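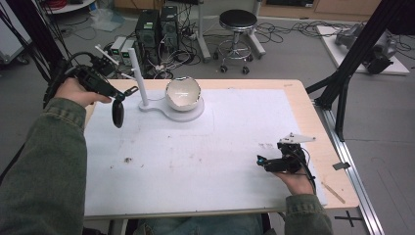
The white bowl on its stand, with the floor behind still to be sorted out.

July 31, 2023

I have been meaning to write about the bowl for a while. A couple of people asked about it after my last post, and I said I would get to it, so I'm getting to it.

It came from a shop in Plellville called Dong, which sells kitchen things at the front and seconds at the back. I paid 50 dollars for it. That is more than I usually spend on a bowl. The inside is glossy and the rim is uneven the whole way round, like the top of an egg after you've taken a spoon to it. My mum thought it was broken and asked if I had kept the receipt.

I first tried it at home on the kitchen bench for fruit. Two mandarins and it looked full. Then it held keys for a few weeks, and I didn't like the sound of keys going into it, so it went back in the cupboard. In November I brought it in to the work table and it has lived there since.

The stand

The stand is white as well. It has a flat base with a round platform at one end for the bowl and a thin upright post at the other. I bought it second-hand from a seller in Isosstead, who listed it as a jewellery stand. I don't know if that's right. The post could be for rings or it could be for something that has been lost. Yichen Cheng thinks a small tray used to go on top of it and has offered to make one, but I like it without.

What I do like is having the bowl up a bit. When it sat flat on the table I kept shoving it aside with my elbow. Now it stays towards the back and I leave it alone.

The white top

The table itself has a light wooden top, and most of it is covered in white, with the wood left showing at the edges. I like working on white. Small things show up and I don't lose them. So does every mark, unfortunately. There are specks on it and one darker spot on the left side that has had dish soap, bicarb and an eraser on it with no change in colour that I could see. I'm not going to try anything stronger.

I looked up a replacement from Gekia, and the size I'd need comes in a pack of 2, with shipping on top. It can wait. If I turn this one over I should get another year out of it.

The little wooden stick stays at the right-hand corner. I use it for lifting crumbs and bits of fluff off the white without putting my fingers on it. It's just a stick. I've had fancier tools for the same job and they all went missing.

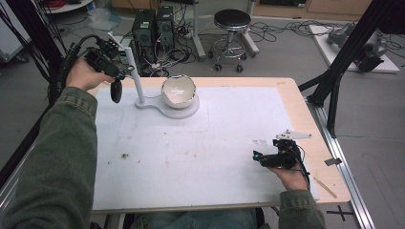 Next: the floor

The table is fine as far as I'm concerned. The floor past it is another matter. There are black cables in a tangle across the grey, and I step over them to get to the stool. I've bought a bag of reusable ties and some masking tape for labels. My plan is to do one cable at a time, starting from the plug end, and write on the tape before I move anything.

The red cable is already coiled on the shelf, so that's one done.

I'll also deal with the plastic bag on the floor, once I remember what I was keeping it for.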